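Gripper service on the small arm, with wrist camera realignment

The Rekum arm has been in the back room since August, doing pick and place for most of the afternoon on the days I am at home. Last month it began dropping things. Light parts were fine. Anything with a smooth side slid out of the grip as the arm slowed down, usually at the same point in the move. I wrote down 20 drops over two afternoons before I stopped the job and took the gripper to pieces.

What follows is mostly for my own records, plus Khadija Mahrous, who has the same gripper and asked me to write the steps down in order.

First, the force. The gripper reports its own motor current, and I had been using that as a stand-in for grip force. It is a poor one. Friction in the slides shows up as current, so a dirty gripper looks like a strong gripper. I put a small load cell between the fingertips and closed them at the usual setting. The reading was 11 newtons. When the gripper was new I had 20 at the same setting, with the same cell. The reported current had hardly moved in between.

Power off at the controller, then off at the wall. The arm has no brake on the last joint, so I rest the wrist on a block of foam before switching off. The gripper comes away from the flange with four screws and one connector. The connector has a locking ring that turns a quarter turn and then pulls straight. Do not rock it. Ostap Moroz bent two pins on his by rocking it, and the replacement cable from Cletitz took weeks to arrive.

With the gripper on the bench, take off the fingers before opening the body. Each finger is held by two screws from below and located by a dowel. Mark left and right on the underside with a paint pen. They look the same, but the dowel holes are drilled to suit each side, and a swapped pair will meet slightly high on one side and low on the other. I had done exactly this in the autumn and spent an evening blaming the calibration.

The slides were the trouble. The old grease had gone stiff and picked up grey dust, presumably from the finger material wearing where it touches the cover. I wiped out what I could, cleaned both rails with isopropyl alcohol on a lint-free cloth and let them stand for 20 minutes. Then a thin film of the Kasten light grease, worked in by hand over the full stroke. Too much is as bad as too little, as it gets pushed to the ends and drags there. When it is right, each carriage moves with one finger and stops where it is left.

The belt was also slack. There is an adjuster under the rear cover, a single screw with a lock nut. I tighten until the belt gives a short, dull note when plucked and the fingers have no free play that I can feel. The maker gives a frequency for it — 114 Hz at mid stroke — and a phone app will measure this well enough. Mine was far below that at the start. I set it to 114 and checked it again after running the stroke for a while, when it had dropped a little, so I brought it back up and locked the nut.

Refitting is the same steps backwards. Fingers on loosely, close them onto a flat gauge, then nip up the screws in turn. Tighten fully only when the gauge no longer tilts.

The wrist camera has to be set up again after any of this. It sits on a bracket sharing two of the flange screws, so taking off the gripper always moves it. I want both fingers coming in from the lower edge of the view, with the tips close to the middle and plenty of plain background beyond them. For this I turn the arm towards something pale and large, open the fingers and adjust the bracket while watching the live picture.
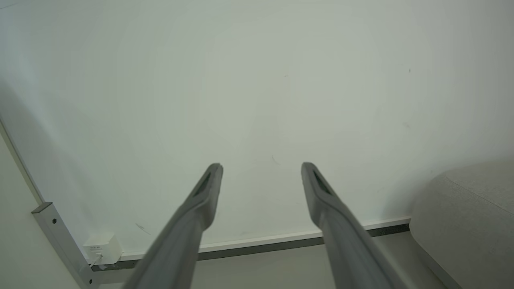

The bracket slots allow a few degrees each way. I set the tilt first, lock that screw, then the rotation. Doing both together leads to chasing one with the other. The focus ring on this lens has no lock, so I put a dab of removable thread sealant on it once the tips are sharp. The near parts of the fingers stay soft at that setting. I leave them so, as the software only uses the tips.

Exposure next. Automatic exposure on a pale background pulls everything down, and the first object after that comes out too dark for the tip detector. I fix the exposure by hand. The pixel value I aim for on the finger surface is 147, on the usual scale up to 255, averaged over a small patch near the tip. That figure has no theory behind it. It came from Sastden's forum notes for this detector and has worked in this room with the ceiling light on.

Then the hand-eye calibration, with the printed board flat on the table and the arm stepping through its list of poses. The first run gave an error I did not like, and the cause was one corner of the board lifting. I taped it down and ran it again, and the result was close to the one from August. I saved the new file under a new name and kept the old one. The old one should not be loaded, but it is useful for seeing how far the bracket shifted.

With the load cell back between the tips, the same grip setting now gives just under the figure from when it was new. I have left the setting alone. The job has been run for more than 11 hours since then, with one drop, and that part had oil on it.

Still to do: a proper cover over the slides to keep the dust out, and a strain relief for the camera cable where it passes the last joint. Khadija has printed a clip for hers and is sending the file. I will measure the belt again at the end of the month and add the reading at the bottom of this post.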